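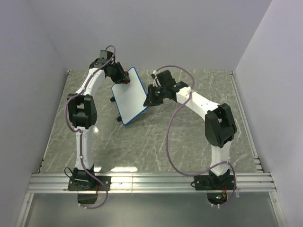 How many hours a week does a part-time business degree take up? I was told 12 before I enrolled, and in my first term it was closer to 20.

I'm a year into a graduate certificate in management through Levar, all online, and people at work keep asking me about it, so I'm putting it in one spot. The readings are fine (long, but fine). It's the group work that eats my evenings! My group for the marketing unit was me, Grigoris Makris and Efthymia Giannakopoulos, spread over three time zones, and we practised our final presentation at 5:30 in the morning my time — twice.

Fees are paid per unit, and I liked that, as I could skip a term when we moved house. Textbooks set me back roughly $60 a unit, less once I worked out the library had most of them as e-books. In April I had a 1000 word reflection and a finance assignment due the same night, and I wouldn't recommend it to anyone.

My favourite so far was organisational behaviour with Magdalini Economou, who marks hard but writes proper comments all the way through. Next up is accounting. I've already bought the calculator.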